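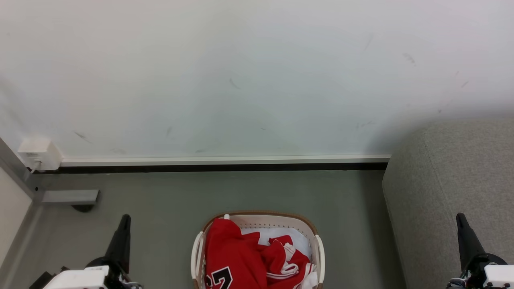
The lecture was planned for seven o'clock in the old college at Lirkham, and at twenty past six the speaker was still sitting in the small room behind the hall, reading her first page. She had read it so many times that the words had stopped to mean anything. Her subject was prison sentences, and how long they should be for young people who had done terrible things. She looked up from the paper and let her eyes rest on the wall, which was white and had faint gray scuffs on it, and near the floor there was a white plug sitting in its outlet. She thought that a wall like this one must be very patient. Then she thought that she was more nervous than she wanted to admit.

Her talk had a number in it, and the number was 261. So many case files she had read in the archive at Fulon, one after another, through two winters. In the beginning she made notes about everything. By the end she wrote only the age, the crime, the sentence and one line for herself. On file 145 the line for herself said: "He asked if his dog could visit." She had never used this line in any article. A reviewer would ask what it proved.

The door opened and the woman from the college came in with a glass of water.

"We have put out more chairs," the woman said. "There are students from the law course, and also people from the town."

"What kind of people from the town?"

The woman placed the glass on the table with great care. "You know that it happened near here," she said. "The shop on Helmy Street."

The speaker knew. It was file 28, and it was on page four of her talk, where it had no name and no street. It was a small point in a longer argument. She had chosen it in her office, three hours away by train, and she had been pleased how well it fitted.

When the woman had gone, she took her pen and turned to page four. She crossed out the paragraph. Then she read the page without it, and the argument had a hole in the middle, so she wrote the paragraph again in the margin, but slower, and with other words. Where she had written "the victim," she wrote "the man who kept the shop." It took her a long time. From the hall she could hear people coming in and moving along the rows.
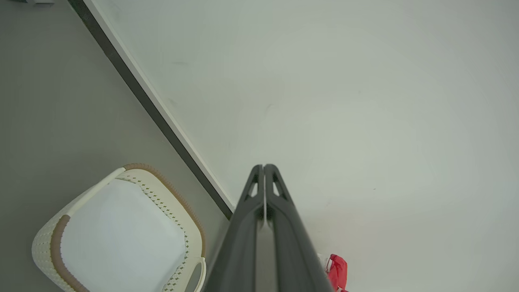
After the lecture

The questions lasted for 30 minutes. A student asked about her method, and she answered well. A man in a green coat asked whether she believed that people change, and she answered this one badly, and he nodded as if he had expected it.

The last to stand up was an older woman in the third row. She did not ask anything. She said, "My brother kept the shop," and she remained standing for a moment, holding the chair in front of her. Then she said that page four was correct, except that he had opened at six in the morning and the talk had said seven.

"I will change it," the speaker said.

On the late train she took out her pages and found the place. She crossed out the seven and wrote a six above it, and she kept the pen in her hand until the train was past Skukex.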